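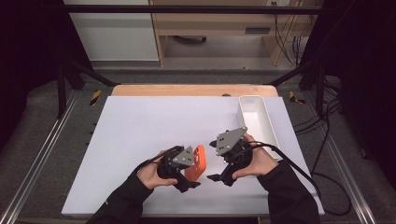

orange

OK so several of you asked me to do the long version of my orange opinions. Get a drink, this one rambles.

I grew up in a house where everything was beige. Beige carpet, beige phone, beige car (a 1993 sedan my dad called "champagne"). The only orange thing we owned was a colander and I loved that colander more than some of my cousins.

So when I got my first apartment I painted the kitchen orange. All four walls. Semi-gloss. I was 22 and had no adult supervision.

Reader, it was like living inside a traffic cone. My roommate Veerle Groen started eating breakfast on the stairs.

What I learned: a paint chip lies. The orange on that little card looks like a nice cozy soup. Put it on four walls and they all bounce color at each other and it gets about twice as loud. People's faces go weird too. Everyone at my housewarming looked sunburned.

If you want orange walls, go two shades duller than the one you like. Clandora has one called Brevton that looks like sad mustard on the card and is gorgeous in a hallway. I've used it in two places now.

Kieran Ó Briain replied to the last thread asking about ceilings. Kieran, yes, do the ceiling! Leave the walls white and do ONLY the ceiling. It feels like late afternoon all day long. Just buy good primer because touch-ups show like crazy.

Small rooms are fine by the way. A half bath is the best place for a loud color – you're in there four minutes, what's it going to do to you

Now, objects. This is where I've ended up in my old age. Plain room, one loud orange thing. A lamp, a stool, a kettle. My rule is one per room and I break it in the kitchen.

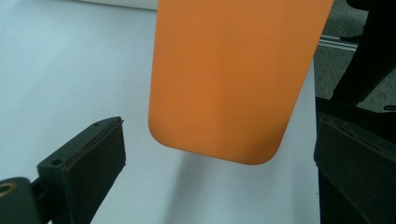
And matte over shiny, every time. Shiny orange goes plasticky and a little bit fast food. Matte orange looks like you meant it.

Things I've bought in orange and never regretted: a raincoat, an umbrella, a suitcase (97 black ones go by on the carousel and then there's mine, waving), oven mitts, the good scissors.

Things I've bought in orange and very much regretted: bed sheets. A couch. I don't want to talk about the couch. I paid 500 dollars for that couch and sold it for 59 to a guy who wanted it for his garage.

Someone asked what goes with it. Navy is the easy answer and it's easy for a reason, but it can get kind of sports team. I like it with a pale dusty pink, or that grayish green that old hospital cabinets used to be. Brown is great if you own plants. Black is a no from me unless it's October.

Also please stop telling me orange is "coming back." Luuk Meijer says this to me every single year. It was in my kitchen in a colander the whole time, Luuk.

Cheap way to try it if you're nervous: get a big sheet of poster board, tape it to the wall and leave it up for a week. Look at it in the morning before coffee. If you're annoyed by Wednesday you have your answer, and you're out like two bucks.

I'm doing greens next. I have fewer feelings about green but there's one specific avocado bathtub I need to discuss

Oh and for everyone asking, yes I still have the colander. One of the feet fell off. It leans.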